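Progress report, Geltau adherence study
2025-06-20
From: Orest Pavliuk

Hi all, quick rundown on where we are with the blood pressure pill study, and it's mostly good news this time! We closed screening at the end of May with 278 people on the list, and all four clinics are now seeing patients. Karnau was the slow one (their pharmacy had to redo its storage paperwork), but they've caught up nicely and the nurses there are a joy to work with.

We've had seven dropouts so far. Three moved away, and the rest told us the evening dose didn't fit their work shifts. I'd like to let shift workers pick their own dosing time, and I've sent the wording to the ethics office at Harasym. 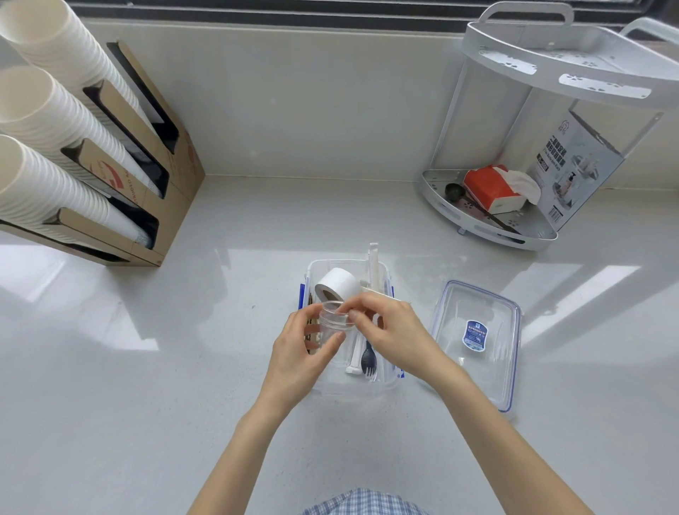
The other thing eating my time is the lab contract. Akum runs our kidney panels and they've been taking up to 4 days longer than they promised, so the safety reviews keep bunching up right before our calls. I've asked them for a fixed pickup slot and they sound willing, but I don't have it in writing yet.

Money is fine. We're a bit under on travel and a bit over on postage, and I'd like your okay to move the difference across before the next quarter starts. The interim dataset gets locked after the next round of visits, and I'll send the tables as soon as the statistician has been through them.

Orest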